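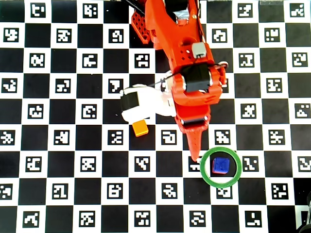 Puesto de ensayo. Cubo azul dentro del anillo verde, cubo ámbar fuera.

El pliego de condiciones tenía 155 páginas y dedicaba a los cubos un párrafo. Khadija Farouk lo había subrayado con lápiz: el proveedor demostraría, antes de cualquier prueba con vajilla, la capacidad de apilar tres piezas de colores distintos dentro de una zona delimitada. La zona delimitada era el anillo. La vajilla era la del comedor de Sturnen, 1,000 cubiertos por turno de mediodía, lavados, secados y colocados por doce personas.

Farouk venía de parte de Sturnen. Firmaba las recepciones de maquinaria: hornos, cintas, dos lavavajillas de túnel. En todos los casos anteriores el procedimiento había consistido en enchufar el equipo, cargarlo y medir.

– ¿Cuándo veo un plato? – preguntó.

– En la fase tres – dijo Georges Zoubi.

– ¿Y esto?

– Fase uno.

Zoubi era el ingeniero de Stostis. Llevaba el protocolo impreso y una carpeta con las incidencias, ordenadas por código. Le explicó la tabla de errores. E1, pieza no localizada. E2, pieza localizada y no prendida. E3, pieza prendida y soltada fuera de tolerancia. Había un E4 que figuraba sin descripción.

– ¿Qué es el E4?

– Lo añadió Ververidis. Habría que preguntarle a él.

Panagiotis Ververidis había dejado Stostis en noviembre. Su tabla seguía en uso.

Farouk se sentó y abrió el cuaderno. Escribió la fecha, 19 de julio de 2018, y debajo el título que iba a llevar el informe: «Aptitud para tareas de cocina. Observaciones». Había pasado once años en cocinas antes de pasar a compras y conocía la tarea por dentro. Un plato hondo sale del túnel a una temperatura que obliga a cogerlo por el borde. Los platos vienen mezclados con bandejas, y las bandejas retienen agua en las esquinas. Un tenedor se engancha en otro tenedor. Una persona nueva aprende a separar todo eso en una mañana, mal, y en una semana, bien.

El documento de Stostis trataba la cuestión en el anexo 4, «Variabilidad del objeto». Distinguía entre objetos rígidos, articulados y deformables. El paño de secar pertenecía a la tercera clase y quedaba excluido del alcance. Los cubiertos enredados no pertenecían a ninguna.

– Los platos no son cubos – dijo ella.

– No. El cubo tiene caras paralelas y una posición de reposo evidente. Por eso se empieza por él.

– ¿Y por qué en un tablero?

– El tablero le da al sistema de visión una referencia conocida. Cada marcador es distinto. Con unos cuantos a la vista se calcula la posición de la cámara.

– En la cocina no hay tablero.

– En la cocina habría que calibrar de otra manera.

Anotó «de otra manera» entre comillas. Después preguntó cuántos ensayos llevaban. Zoubi consultó la carpeta: 343 en la serie abierta, con 33 incidencias, casi todas E3. Farouk hizo la división al margen y le salió un porcentaje inferior al diez por ciento. Lo aplicó a los platos de un turno. Dejó la cuenta a la vista, sin comentarla, y Zoubi la leyó del revés.

– No es extrapolable – dijo.

– Ya. A usted tampoco le conviene que lo sea.

– A favor tampoco lo es. Un plato puede salir mejor que un cubo. No lo sabemos.

Era la primera frase de la visita que le pareció útil, y la copió entera. 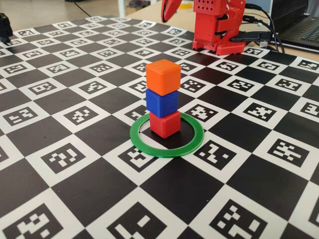

Criterio 1.3: tres piezas, una sola columna, base dentro del anillo.

El criterio 1.3 no decía nada sobre la alineación. Farouk lo leyó dos veces. La pieza roja debía apoyar dentro del anillo, la azul sobre la roja y la naranja sobre la azul. El desplazamiento entre piezas se dejaba a juicio del observador.

– El observador soy yo – dijo.

– Correcto.

Se agachó hasta tener los ojos a la altura de la columna. Pensó en las pilas de cuencos de Sturnen, que tampoco iban nunca a plomo. Abbas Abbasi, el encargado de turno, admitía en una pila de cuencos una desviación de un dedo. Con dos dedos la mandaba rehacer. No estaba escrito en ningún sitio y el personal lo cumplía.

Puso el índice en vertical junto a los cubos, sin tocarlos, y cerró un ojo.

– Menos de un dedo – dijo.

– ¿Eso cómo lo registro?

– Regístrelo como conforme. La unidad la pongo yo en el informe.

Zoubi marcó la casilla. Ella firmó en la columna de la derecha y, en el espacio reservado a observaciones, escribió que la fase uno se daba por superada, que la fase tres debía incluir platos con agua y cubiertos sin separar, y que se solicitaba al proveedor la definición del error E4 antes de continuar.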